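Rallanari Paint Names
README, last edited 8th July

A list of 500 names that paint sellers give to whites and near-whites, with the notes I made while collecting them. Maintained by Lindsay Halliday. One row per name, plain text, tab separated.

Why it exists

I was told that paint names help buyers choose. I doubted it then and I doubt it more now. The Pryor catalog has 29 whites with the word "linen" or "cotton" in the name, and I could not sort them from warm to cool by reading the names. Neither could the two friends I tried it on. That is a tiny test and I would not quote it anywhere, but I have yet to see a better one from the people selling the paint.

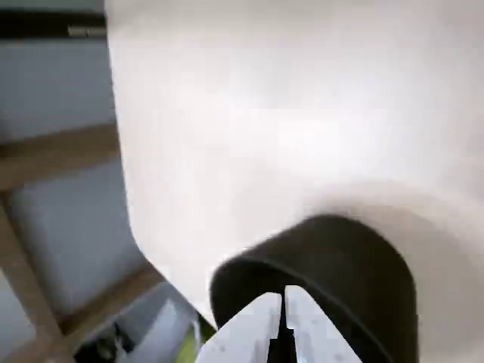
The "tone" column is the weakest part of the file. Sellers filled it in, I copied it, and the words they use (soft, crisp, quiet) mean whatever the copywriter wanted that day. A single swatch square does not settle it either. On a curved off-white surface the color slides into soft gray where it bends away, and a brighter patch across the middle could pass for a different paint. Which of those is "Quiet Milk"? I left the column in so people can see how little it holds.

Columns

name: as printed, spelling mistakes kept
seller: Mandell, Jitlow or Pryor
family: my own grouping, argue with it if you like
tone: see above, do not trust
dup: yes if another seller uses the same name

Known problems

Jitlow renamed 24 of its whites in May. The old names are still in the file and the new ones are not. I have no idea whether the paint in the can changed too, and their help desk gave me two different answers.

There are 5 rows with no seller. They came from a leaflet with the corner torn off.

Use

Fine for looking at naming habits. Please don't use it to match colors, or to claim that one kind of name sells better. There are no sales figures in it. Corrections are welcome if they come with a photo or scan of the printed name.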